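How to Sort Small Stuff With One Plain Bin (and Skip the Organizing System)

By Soledad Varela

I have read a lot of advice on clearing out small household junk, and most of it wants to sell me something. Drawer inserts, label makers, stacking cubes with lids that fit only the cubes from the same store. I own some of it. Most of it is now in the closet, where it became small household junk of a larger size.

The method below uses a table, a plastic bin and some patience. I don't claim it will change your life. It gets stray bottle stoppers, caps, knobs and lost toy parts out of the kitchen drawer, and that was all I wanted from it.

What you need

A table with nothing on it that belongs to dinner.
One open bin, light colored inside if you have the choice.
A trash bag.
A marker and a few paper envelopes.

Skip the clear bins with compartments for now. Compartments make you decide what the categories are before you've seen what you own, and you will guess wrong. I did, twice.

Step 1. Pick one drawer

Just one. People who say they did the whole house in a weekend either have a small house or shoved things into bags. Pull the drawer all the way out if it comes out, and set it on a chair next to the table.

Step 2. Put the bin where your hands are

Set it on the table within easy reach. A pale plastic bin with low sides and rounded corners is hard to beat. Square corners collect crumbs and dead staples, and you'll be digging them out with a fingernail. Wicker looks nice in catalogs and eats thumbtacks.

I am picky about color, too. Small things disappear in a dark bin, especially under a kitchen light. Against white plastic, one pink stopper-shaped thing is easy to find from across the table.

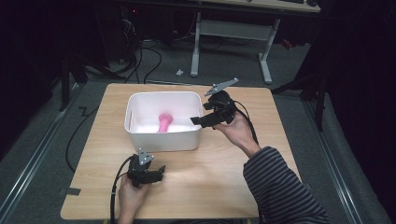
Fulgencio Arellano, who taught the home basics class I took at the library, insisted on a dark cloth under everything. I tried it. The lint was worse than the clutter, and I went back to the bare tabletop.

Step 3. One thing at a time

Take one object out of the drawer, decide whether you know what it is, and act on that. If you know what it is and use it, it goes in the bin. If you know what it is and don't use it, it goes in the trash bag or to whoever wants it. If you have no idea, it stays on the table, to the side.

Handling things one by one sounds slow. It is slow. Grabbing a fistful feels faster, but then you're sorting in your palm, and half of it goes back in the drawer unexamined. I've timed myself both ways and one drawer took 9 minutes longer the careful way. I haven't had to redo it, though.

Step 4. Deal with the mystery pile

Give each unknown object a fair chance. Walk it to the place you think it came from. Rubber things with a flared top are usually stoppers or plugs of some kind, and the quick test is to try them in every bottle you have. If it fits nothing, put it in an envelope and write "February 2025" on the front, or whatever month you happen to be doing this. When the envelope has sat for six months, throw it out without opening it.

You will regret one of them. I threw out a shelf pin that held up a corner of the pantry, and replacing it cost me a trip to the store. I still think that's better than keeping everything.

Step 5. Now look at the bin

Only now do you know what you have. In my case it was mostly stoppers, bag clips and birthday candles, so I needed two small boxes and a jar. If I'd bought the insert first I would have had over 5 empty slots and nowhere for the candles.

About the store-bought systems

I've tried the Katora stacking trays and the Randov drawer grid. The trays are fine — for someone with very flat belongings. The grid slides around unless you tape it down, and the tape leaves a mark. My sister swears by a Wirorik bin with a lid, but a lid on a bin you open every day ends up behind the toaster.

If you already own one of these, use it. I wouldn't buy one before doing the steps above.

Cleaning the bin

Warm water and dish soap. Check the underside of the rim and any slot or handle hole, where grease likes to collect. Dry it before you put metal things back in, and wipe down the table while you have the cloth in your hand.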